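Reading time: 2 minutes

Workplace Health and Safety, Unit 5: Floors and Walkways

Falls on the level remain a common cause of injury at work. Students often expect this unit to deal with ladders and roofs, which are covered in Unit 10. The present handout is confined to floors, the routes people take across them, and the duties of those who manage them.

A floor should be judged by the use made of it. A surface that is suitable for an office may be quite unsuitable where oil, dust or water is present. The assessor should record the surface, any change of level, the lighting, and the footwear normally worn. Joins between two kinds of flooring deserve particular attention – they are easily missed on a first visit.

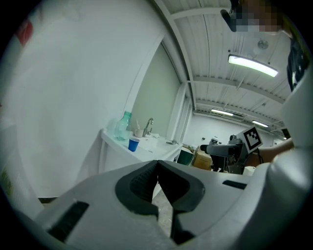 Fig. 1. Speckled grey flooring in a workshop or laboratory space.

Cleaning is part of the assessment. Students should find out when floors are washed, how long they are left to dry, and whether staff are kept off them in the meantime. In the Bulton case study, 37 of the 89 reports concerned floors washed shortly before the morning shift. The employer moved cleaning to the evening and marked a second route to the canteen. Reports for the following term are given in the case study pack and should be read before the seminar.

Storage is a separate matter. Goods left in a walkway for nearly 10 minutes are still an obstruction, and the written procedure should say who is to move them.

For the seminar on Monday, prepare a short assessment of one corridor or stairway in the Wovari Building. Do not include names of staff. Late work will be handled under the usual rules.

Shares: 5 | Comments: 0

Contact the Course Office | © Bulton College | Back to top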